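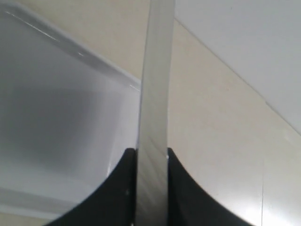 Geetha Warrier wrote to the course forum that at her office the robot took over the returns desk, and after that her staff talked less with each other during the day. Please keep her message in mind while you read these notes.

Unit four, part two: Sorting work at Gullmont

Gullmont is a small lending service for company reading rooms. Since February the sorting of returned books is shared between people and one arm. It handles 400 items in a normal week. Before the change, Sumathi Mudaliar and Ashwin Rao did all the sorting by hand, and they also answered the phone. Now Sumathi prepares the trays and decides what to do with a damaged book. Ashwin checks the finished racks and writes down every stop of the arm. Neither of them had "checking" in the old job description, and the pay grade was not changed.
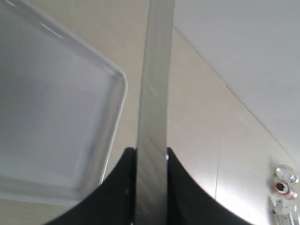

Who should decide when the arm is stopped? At Gullmont it is the person nearest to it, and this person does not have to ask the supervisor first. The rule was written after 15 days of trial.

Two terms for the test: "residual task" is the work which stays with people after the automation. "Monitoring load" is the effort of watching a machine that mostly does not need you. The second one is easy to underestimate, and workers often name it when they say they are tired.

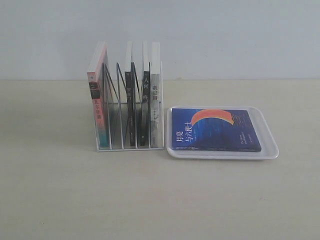
Necati Tokgöz disagrees with the word "residual" and replied that it makes the labour of people sound like leftovers. He would prefer "retained task". Both words are accepted in your assignment, but use only one of them.

For next class, read the Urkton case and write one page on who was asked before the change, and when.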